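Can it pack a school bag yet? An afternoon with Helge Brekke

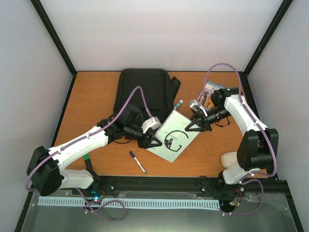
*Words: Minolmont newsletter desk | 1 April 2024*

Short answer from Helge Brekke – no. Longer answer took two cups of coffee and most of his lunch break.

Brekke runs the chores bench at Lendura. Two arms, one table, the stuff that ends up on any kitchen table by Sunday night. Backpack, marker pens, a thin booklet. "People want to see it fold a shirt," he says. "I'd rather see it clear up after an eleven year old."

Why a booklet? "It bends. A mug stays a mug. Paper changes shape the moment you touch it, and with two grippers on it, each one is pulling on what the other one has."

So is it hard for the arms or hard for the software? Both, he says, then changes his mind. "Mostly knowing when to let go. My daughter does it without looking."

He came over from Drondier in July, where he spent 8 years on packing lines. Shop floor is further along, he thinks, but not by as much as the brochures claim. "Same box, same place, all day long, fine. Give it a returns cage with everything chucked in and you still want a person."

And pens? He laughs. "Pens roll. We lost a whole morning to one pen."

I ask about speed. He pulls a face. Their best run at a full tidy, bag zipped, was 11 minutes, and that was one run out of a long day. Two of his collegues could do it in well under one. "And they'd be talking the entire time."

What about the bag itself – the zip? "Ask me again next year." A flat bag is the worst, apparently, because the opening has to be found and then held, and that uses up one of your 2 hands straight away.

Would he have one at home? Long pause. "For the dishwasher, maybe. Unloading only. Not the good glasses."

He's more hopeful about shops then houses. Shelf tidying overnight, no kids, no dog, lights on. Lendura is talking to Sung about a trial but he won't say more then that.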